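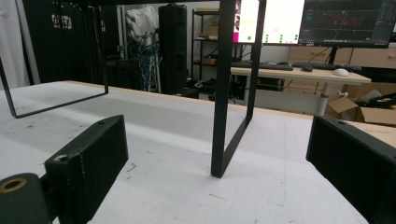
Berkemia compares two hand-held grippers and publishes the results of the bench trial

For immediate release, April

Berkemia, the workshop for small automation tools, has finished its first open comparison of hand-held grippers with a camera on the tool. The trial compared the Grumell, which has wide black fingers made on a 3D printer, with the Lavitton, which has narrower moulded fingers. Each gripper made 425 grasps on the same low white table, and the full table of results can be requested from today by schools, laboratories and small companies.

The question was a simple one. Customers of Berkemia often ask which gripper they should buy to record hand movements, which are later used to teach a robot arm. Until now the workshop could answer only from its own habit.

"We had opinions, and our opinions were quite strong, but we did not have numbers," says Siham Mahasneh, head of testing. "So we gave the same work to both grippers, with the same people, and we wrote down every grasp, also the bad ones."

How the trial was made

Four operators took part. Each of them worked with both grippers, and changed from one to the other after every pause, so that tiredness would not be counted against one tool only. The objects were 5 household items, from a sponge to a steel spoon. A grasp was accepted when the item was lifted, carried to the other side of the table and put down without falling.

The camera and the controller were the same in all the sessions. The controller was a Nava unit with its standard settings. Berkemia did not change the software during the trial, even when the operators asked for it.

What was found

The Grumell was better with soft and large items. Its fingers open wide, and the fine lines that the printing leaves in the surface did not disturb the operators. The Lavitton was better with thin items, above all the spoon, and most operators found it lighter for the wrist after a long session.

The view of the camera was also judged. With the Grumell, the chunky fingers take a good part of the lower picture, and small objects near the fingertips can be hidden. Two operators learned to turn the wrist a little before closing the fingers. The other two did not like this and said so in their notes, which are included in the results.

"I would not say that one gripper has won," explains Itzel Sandoval, who prepared the comparison. "If you work with cloth or boxes, take the wide one. If you work with cutlery, I would think again - and please try it in your own hand before you pay."

Next steps

A second trial will look at 2 cameras on the same gripper, with the Nava controller kept as it is. Berkemia also wants to repeat the spoon test with softer pads on the Grumell fingers.

Requests for the results, and questions from the press, are answered by Armelle Ferrand at the Berkemia press office.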